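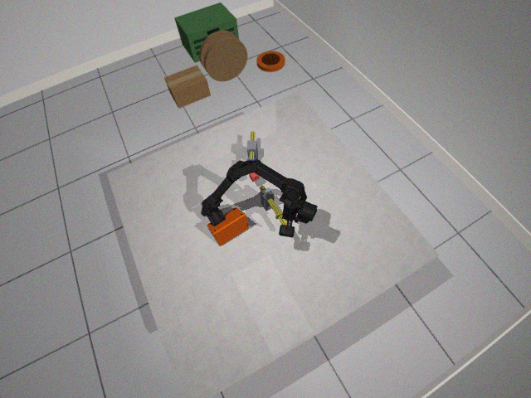

Pre-purchase check, small arm cell – August 2025
Filled in by Delia Radu. Rough copy, tidy later.

1. Layout in simulation. OK. Arm on its mat, orange box beside it, gripper gets down to the top of the box. Boxes at the back well clear of the mat. Keep it that way in the real room.

2. Floor marking. PART. White line in the model, nothing priced for the real one. Tape or paint? Paint lasts, tape can move if we shift the cell. Put tape in for now.

3. Mat edge. COMMENT. Trip risk if the real one sits proud of the tiles. Ask Leitner for a bevelled edge, they quoted 332 for plain.

4. Emergency stop. FAIL. Not on the Hisoreo quote at all. One by the door, one at the bench. Do not sign untill this is in writing.

5. Guarding. OPEN. Flekell want 2000 for panels, delivery extra. Vuralance say a scanner would do instead but havent sent a price. Need both before we choose.

6. Gripper. OK on paper. Spare fingers not included, add a set. Check what happens to the load if power drops – sales chap didn't know.

7. Cables and air. PART. Model shows no cable runs so no help there. Allow 25 metres of trunking, none across the walkway.

8. Power. OK. Socket on its own breaker, tested last year, label missing. Relabel.

9. Training. FAIL. Nothing budgeted. Two people minimum, more if nights use it.

10. Storage. COMMENT. Cartons stay outside the line once it's down. Shelf needed, ask stores first, they may have one.

11. Service contract. OPEN. 52 weeks free then yearly. Read the small print on call-outs.

Result: not ready to order. Items 4 and 9 stop it, 5 has to be settled before the October budget round. Rest can be sorted after the order goes in.

Comments (3)

benchhand
Trunking is never enough, double it. We ran out halfway down a wall.

Pilar M.
Re 5, ask for the scanner's stopping distance sums as well as the price. It can need more floor than panels do.

Delia Radu
Good point, added to the list. Hisoreo now say the e-stops are "optional extras", waiting on the revised quote.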